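The Wrong Side of Lake Varo

My husband moved out in the spring and got as far as the other side of the lake.

I had been ready for Phoenix. He had talked about Phoenix for years, usually while shoveling, and when we finally sat down at the kitchen table and agreed that we were done, I assumed he would go there and turn brown and join something. Instead he rented a yellow house on the west shore of Lake Varo, straight across from ours. The lake is 652 feet wide at that point. I know this because it was printed on the depth chart we'd had framed in the bathroom, and he took the chart.

From my dock I could see his dock. From my bedroom I could see his kitchen light, and from his kitchen, I had to assume, he could see me assuming things.

"It's a nice house," he told me over the phone. "It gets the sunrise."

"We had the sunset."

"I've seen the sunset," he said.

You need to understand how people here feel about the two sides. The east shore is older, with trees and septic problems. The west shore was a gravel pit until a company called Flurkico filled it in and put up houses in four cheerful colors, and the people who bought them began calling it the West Coast. It started as a joke. Then it was on the sign at the turnoff, and then there was a coffee place with a surfboard on the wall, in a town eleven hundred miles from any wave. On the east shore we kept calling it the Pit. We thought this was very cutting. The people in the Pit had central air and never gave us a thought.

My husband had called it the Pit for nineteen years. He once refused to go to a birthday party there. Now he had one of the cheerful houses and a mailbox shaped like a pelican.

For the first few weeks I behaved well. I bought curtains. I took his half of the garage and put a chair in it. My sister drove down from Furuner with a casserole and a book about rivers, which she said wasn't really about rivers, and we sat on the dock with our backs to the water so as not to give anyone the satisfaction.

"Is he out there?" I asked.

She turned around and looked for a good long time. She has never been subtle.

"He's grilling," she said.

"What's he grilling?"

"I can't tell from here. It's long."

That bothered me more than it should have. In all our years together he had grilled burgers, and chicken if there was company. I lay awake that night going through the long foods.

The binoculars were his too, technically, but he'd left them behind the paint cans and I felt the law was on my side. I told myself they were for herons. I did see a heron, on the second day, and wrote it down on the pad by the phone so there would be a record. I also saw that he had bought a hammock, that he went to bed at ten, and that he had stopped wearing the blue fishing shirt I'd been trying to throw out since our wedding. He had new shirts. Everyone over there seemed to have the same ones. The coffee place sold them next to the register, in case you forgot which side of the lake you were on.

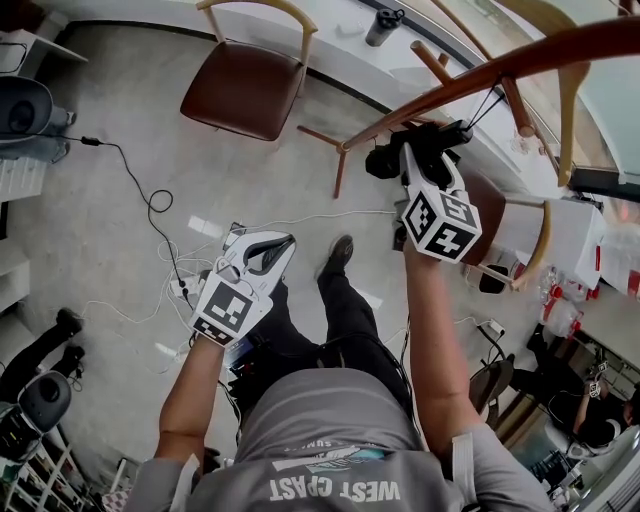
West Coast, in gray.

What finally got me across the water was soup.

There is one good restaurant on Lake Varo and it's in the Pit. It's called Kiều, and it has nine tables and a handwritten menu, and the woman who runs it makes a beef noodle soup I used to dream about when I had the flu. We'd gone there every other week when we were married. My husband had granted it a sort of diplomatic status. It was in the Pit, he said, but not of it. After he moved, I gave it up along with the rest of the west shore, and ate a great many eggs.

Then in July I had a bad tooth pulled, and for two days I could think of nothing else. The road around the lake takes half an hour, and it goes right past the yellow house, with a stop sign in front of it. I'd have to come to a full stop. I'd have to look both ways.

So I took the rowboat.

I want to be clear that I waited until he'd gone out. I watched his car leave. Then I put on a hat, and a second, larger hat over it in case of wind, and rowed to the west shore with my jaw packed in gauze. I'm not a natural rower. I went across in a series of long, thoughtful curves. A boy on a paddleboard asked if I was all right and I waved him off without opening my mouth, and I believe he's still telling people about it.

The restaurant has a landing with steps up the bank. There are 44 of them. They're railroad ties, steep, with weeds coming through, and I rested twice. At the top I took off the outer hat, went in, held up one finger, and was led to a table by the window where my husband was sitting.

I'd like to say it was awkward. It was lunchtime, and there weren't any other seats.

"Tooth?" he said.

I nodded.

"Back left?"

I nodded. He'd been hearing about the back left since the last administration. He pushed the chair out with his foot, the way he always had, and I sat down in it. He was wearing a plain green shirt I didn't know. He looked tired and a little sunburned, and he had soup in front of him.

"I come on foot," he said. "I parked at the hardware store. I figured you might see the car."

I stared at him.

"From over there," he said. "With the binoculars. The sun hits them in the morning. It's like a lighthouse."

I can't recommend blushing with a dry socket. I took the pad out of my bag, the one from beside the phone, and wrote HERONS.

"Sure," he said. "There's a good one by the culvert."

The owner brought my bowl without asking what I wanted. She looked at the two of us at our old table, and at my hat, and went away and came back with a dish of lime wedges, which we'd always had to ask for. I thought that was tactful. My husband thought we were being charged for it, and we discussed this, him out loud and me on the pad.

I wrote: WHAT DO YOU GRILL.

"What?"

I underlined it.

"Oh," he said. "Eggplant, mostly. The doctor got after me." He moved his noodles around. "It's terrible. You have to salt it first and wait. I don't know who has that kind of time."

I was glad it was eggplant. I'd gotten as far as swordfish, and a woman who liked swordfish.

We ate. It's hard to eat soup on one side of your mouth with any dignity, and he looked out the window while I did it, which I noticed. You could see our house from there. I'd never seen it in the middle of the day from that angle. The gutter over the porch had come down at one end and the whole place looked as if it had raised an eyebrow.

"I've been meaning to say something about that gutter," he said.

I wrote: SO SAY IT.

"Your gutter's down."

The check came and it was $16 apiece, with nothing added for the limes. He paid both and I let him, and then left a tip on top of his tip so we'd be even. Outside, he looked down the steps at the rowboat. I had tied it to the landing with a knot I invented on the spot, and it had worked its way around to face the other direction, like a guest looking for her coat.

"You came in that?" he said.

I wrote: IT'S A NICE DAY.

"You go in circles."

CURVES, I wrote.

He said he could row me back and walk home around the shore path. I pointed out, in writing, that this was four miles. He said he was supposed to be walking, and the doctor had gotten after him about that too. I was running low on paper and my jaw hurt, so I got in and sat in the stern with both hats in my lap.

He rows very well. I'd forgotten. He's smug about it, he does a thing with his wrists. We went straight across that lake like a drawer closing, and neither of us said anything, though only one of us had an excuse. Halfway over he stopped and let us drift, and I thought, oh no. I thought he was going to say something I'd have to answer with a pencil.

"I don't like the hammock," he said. "I can't get out of it. I was in there until almost dark on Memorial Day."

I knew that. I'd watched him. I had thought he looked peaceful.

At our dock he tied the boat with a real knot and stood looking up at the gutter. Then he went into the garage for the ladder, found my chair where his workbench used to be, and stood looking at that for a while too. He didn't ask. He moved it over a foot and got the ladder out from behind it.

It took him an hour. I held the bottom of the ladder, and he told me I was holding it wrong. When it was done he washed his hands in the kitchen and read the pad by the phone, which I had put back without thinking, still open to the first page. It said: Heron. Then it said: Hammock. Bed at 10. NEW SHIRTS???

"They were two for one," he said.

He set off down the shore path around four, with a flashlight I made him take and a sandwich he said he didn't want. I went down and sat on the dock, facing the water this time. It's a long way around. The kitchen light in the yellow house didn't come on until after six, and then it went off, and came on again, and went off, several times.

I thought there was something wrong with his wiring. I went inside to call him and got as far as the phone before I remembered I couldn't talk, so I stood there in the kitchen for a minute with my hand on the switch.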